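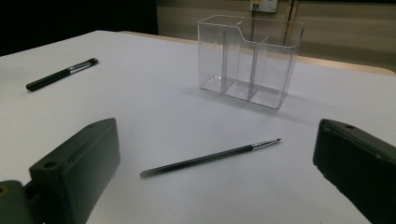
Nelero Hand Gripper Guide > Section 4 > Recording examples

4.2 Tabletop task: brushes into the organizer

In this section you record a set of examples for the sorting task. The model learns only from what the gripper camera sees, so please prepare the table with care before the first take. You need the Nelero gripper, the Iteo recorder software, two paintbrushes and one clear organizer with compartments.

Preparing the table

1. Cover the work area with a plain white surface. It must be flat and must not move when you push on it with one finger.

2. Put the organizer toward the back of the white area, with the higher wall away from you.

3. Lay the brushes on the table in front of the organizer or to the side of it. They should not touch each other. A thin brush and a thicker one make a good pair, because the fingers must close to a different width.

4. Start Iteo and open a new session. Type the task name exactly as it is written in your task list, for example brush_box_172. The name cannot be changed after the first take is saved.

Note: Clear plastic is difficult for the camera. If you see only bright lines at the edges of the box in the preview, this is normal. Do not put tape or stickers on the box to make it more visible – the model will learn the sticker.

Recording a take

5. Hold the gripper low, with both fingers in the preview and open. Press the record button and wait for the short tone.

6. Move to the nearest brush, close the fingers on the handle and lift it. Keep the speed even. Do not stop in the middle of the movement to correct your wrist.

7. Bring the brush over one compartment, lower it and open the fingers. Move back, then press the button again.

8. Between takes, change the table by hand. Turn the brushes, exchange their places or bring another object from the task list.

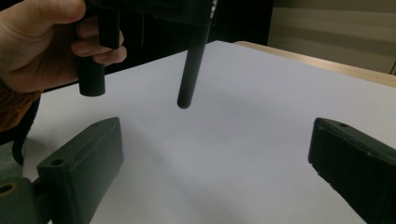

Keep the gripper still while the other person works over the table, and wait until the hand has left the preview before you start the next take. If a hand comes in during a take, mark this take as "disturbed" in Iteo. Do not delete it, the numbering will be wrong.

Caution: Keep your own fingers out of the space between the gripper fingers when the trigger is not locked.

How many takes

One full set is 300 takes. Grewal task lists ask for a new table layout after every 2 takes. When the set is complete, choose Close Session and wait for the upload to finish.

If the upload stops with message 359, the clock of the gripper and the clock of the recorder do not agree. Connect the gripper by cable, choose Sync Clock, and upload again. Your takes are not lost. For the Tremden wall mount, go to section 4.3.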